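Search this site Enter keywords Go

Guest Room Servicing, Unit 8: The Bedside Zone

These notes accompany the practical session and should be read with the Rukgate room standard. The bedside zone comprises the table, everything kept on it, the floor beneath it and the side of the bed next to it.

8.1 Order of work

Work from the wall outwards. Dust the wall above the table first, then the skirting board, then the table top, then the body and legs. The floor is done last. Items on the table are lifted, wiped and put back one at a time. Do not transfer them to the bed, as dust from the underside marks white bedding.

8.2 Round tables

A round top has no corners to line items up against, and placement drifts from one service to the next. The standard therefore fixes positions by reference to the wall and the bed:

Telephone - towards the back of the table, handset on the left, keypad facing the guest.
Remote control - on the table top, buttons upwards.
Chargers and adapters - off the table top unless in use.

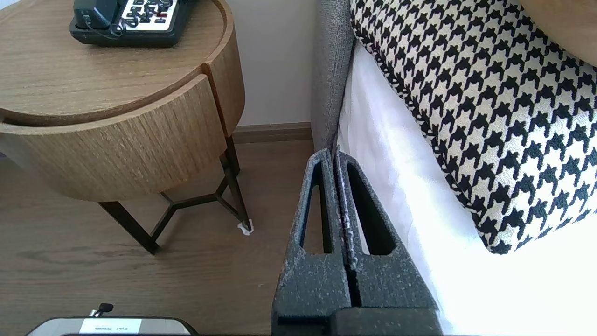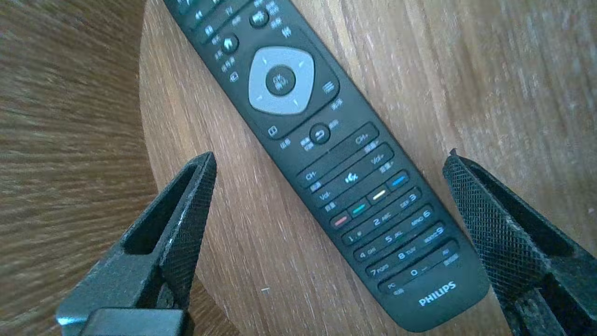
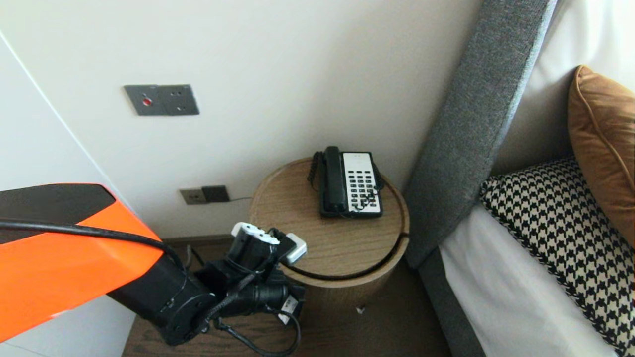 Wipe wooden tops with the grain, using a cloth that is damp and no more. Where the top has a raised rim, run a folded edge of the cloth along the inside of it; crumbs collect there. Thin metal legs are wiped from top to bottom, including any cross brace. Check that felt pads are still fixed under the feet. A missing pad is reported on form 796 and the table is not dragged in the meantime.

8.3 Telephone

Wipe the handset, then the cradle, then the keypad. Spray goes on the cloth, never on the instrument. Hang the handset free for a moment if the coiled cord has twisted, and let it unwind before replacing it. Listen for a dialling tone. At Gotidham the test extension is 1293; at Flemier, use the number on the floor sheet.

8.4 Remote control

Clean between the keys with a dry brush, then wipe the casing. Pay attention to the volume and channel keys, which get the most handling. Test the power key once.

8.5 Timing

Allow 10 minutes for the zone in training. Trainees on the Jara placement will be timed from February onwards - the bed itself is assessed separately under Unit 9.

Reading before next session: room standard, section on cables and sockets.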